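Fluvolon (music venue)

Fluvolon is a live music venue and rehearsal center in Coltuvberg. It is best known for its program of concerts by new and unsigned bands, and for the promotion work of its longtime booking manager, Soudabeh Azimi. The main hall has a standing capacity of 834.

History

The building was put up as a dance hall and later served as a furniture warehouse. It stood vacant for several years before the Ghasemi family bought it and restored the stage, the balcony and the original sprung floor. The venue opened under its present name in December with a bill made up entirely of groups from the Coltuvberg area.

Azimi joined in the first year as a door clerk. She began booking support acts on weeknights and took over the full calendar two seasons later. Under her management the venue dropped its pay-to-play arrangement, under which bands had been required to sell a set number of tickets before being given a slot. Acts on the new band nights have since received a fixed fee and a share of the door.

Concerts were suspended during the public health closures and resumed on 10 Jul 2021 with a seated show for a reduced audience. Standing shows returned the following season.

Facilities

The main hall occupies the ground floor, with a bar along the rear wall and a balcony on three sides. A smaller room, known as the Astent Room, is located in the basement and is used for acoustic sets, album launches and spoken word events. The upper floor contains 6 rehearsal rooms, which are rented by the hour. House amplifiers and drum kits are included in the rental price.

Programming

New band nights are held twice a month outside the summer break. Each night presents four acts, selected from recordings submitted to the booking office. Nearly 40 groups that first appeared at these nights have gone on to headline the main hall. The remainder of the calendar consists of touring rock and folk acts, a winter jazz series and an annual weekend festival, Astent Live, which uses both rooms.

Age restrictions vary by event. Afternoon shows in the main hall are open to all ages, and under-18s must be accompanied by an adult in the evening. 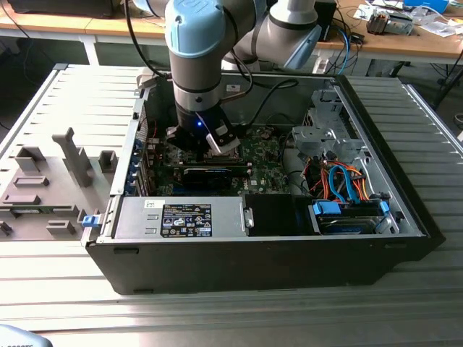
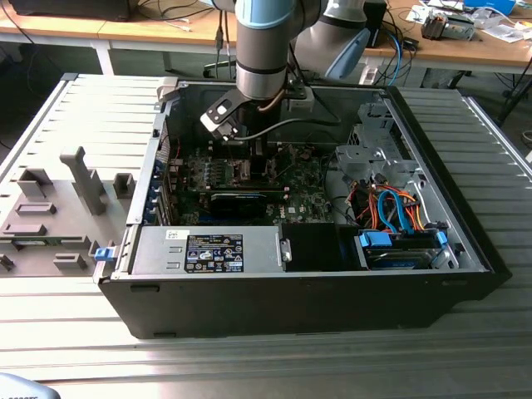
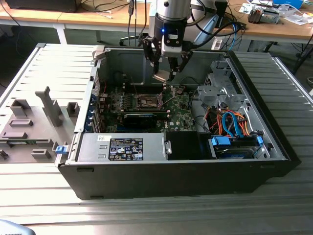
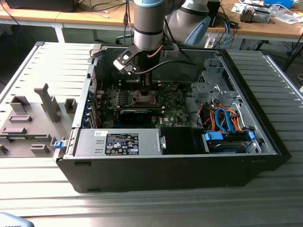
Robot arm and gripper over an open desktop computer case.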